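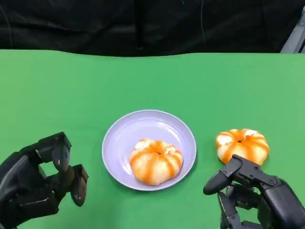 5 min read

Jun 20, 2020

Figure 1. A glazed doughnut on a round plate. Items of this kind were coded as "sweet, single serve".

3. Where and when people ate between meals

3.1 Setting

The diaries were kept in Flandale, a regional town with one main street, a hospital, a council office and a light industrial area on the southern side of the railway line. We chose it because most people who work there also live there, and because the choice of places to buy food during working hours is small enough to describe in full. Two bakeries, Arango and Surero, supply most of the fresh baked goods sold in the town. Arango has a shopfront near the hospital and a van that visits the industrial area in the morning. Surero sells through its own shop and through the two supermarkets. The rest of the trade is made up of cafes, the service station and a number of vending machines, most of them inside the hospital.

Participants came from 23 workplaces. These ranged from a tyre shop with a handful of staff to the hospital, which is the largest employer. We asked each workplace for permission to put up a notice in the lunch room and to leave sign-up forms there. Three workplaces that had first agreed later withdrew, two of them during a change of ownership, and their staff are not included in any of the results below.

3.2 Diaries

Each participant recorded anything eaten outside what they themselves thought of as a meal. We did not define "meal" for them. In the pilot we had tried a definition based on clock times and it caused trouble for shift workers, some of whom eat their main meal at four in the morning. Letting people decide for themselves made the entries harder to compare but a good deal easier to keep up.

Entries were made either on paper or in Vatska, a diary program that runs on a phone. Vatska asks for the food, the time, the place and who else was there, in that order, and it does not let the user skip ahead. The paper form had the same headings. Paper users left the "who else" column blank more often than phone users did, and we treat a blank there as missing. Portion size was recorded in household terms (a slice, a handful, a small packet). Foods lighter than 40 grams were kept in the data but were left out of the portion analysis, where the errors in judging weight would have been larger than the differences we were looking for.

The diary period ran for 11 weeks and ended in September. We received 3124 usable entries. An entry was usable if it gave at least a food and a time. Most of the rejected entries had no time, and a few described full meals, which we could tell from the notes people had written beside them.

3.3 Coding

Two coders sorted the foods into six groups: fruit; savoury, packaged; savoury, fresh; sweet, packaged; sweet, single serve; and sweet, shared. The difference between the last two groups caused the most argument. A cake cut up in a lunch room is plainly shared. A glazed doughnut on its own plate (Figure 1) is plainly a single serve. A box of small pastries left open on a bench could be either, and the coders at first disagreed on many such entries. We settled on a rule that the coding should follow how the food was put out for eating and should ignore how it was bought. A bun taken from a shared box but eaten whole by one person was therefore coded as single serve, while half of the same bun was coded as shared.

This rule has a cost. It means that two people eating from the same box can fall into different groups, and it makes our "shared" group smaller than it would be in studies that code by packaging. Readers comparing our results with earlier diary work should keep this in mind.

3.4 Time of day

Day workers showed two clear peaks, one in the middle of the morning and a lower, wider one in the afternoon. The morning peak was sharper in the industrial area, where it lines up with the visit of the Arango van. At workplaces the van does not reach, morning entries were spread over a longer stretch of time and included more fruit and more food brought from home.

The afternoon peak did not depend much on location. It was made up mostly of packaged foods, both sweet and savoury, and of whatever was left from the morning. Several participants wrote that they had not been hungry but had walked past the lunch room for another purpose. We did not ask about hunger directly and so cannot say how common this was.

Night staff at the hospital had no peak at all. Their entries were low and even through the shift, apart from a small rise in the last hour. Fresh food was almost absent at night, when the vending machines were the only source on site. Staff who recorded fruit at night had nearly always brought it with them.

3.5 Company

Roughly half of the entries with a completed "who else" column were made in company. Sweet shared foods were rarely eaten alone, as would be expected, but single-serve sweet foods were also more common in company than packaged ones. The effect was strongest in the smaller workplaces, where one person often did the bakery run for everybody. In those places the choice of food on a given day was largely the choice of one person, and the entries of co-workers cannot be treated as independent. For this reason the models in Section 4 include a term for workplace and a second term for workplace by day.

3.6 Limits

Keeping a diary changes what people eat. Entries per person fell slowly over the study, and we cannot separate a real drop in snacking from a drop in recording. The fall was steeper on paper than in Vatska, which suggests that at least part of it was due to the effort of writing things down. People who finished the full period were also older on average than those who stopped early, and fewer of them worked nights. The night results rest on a small group and should be read with care.

We have no sales figures from either bakery. Arango and Surero both answered questions about their opening hours and delivery rounds, and the timetable in the appendix is based on those answers.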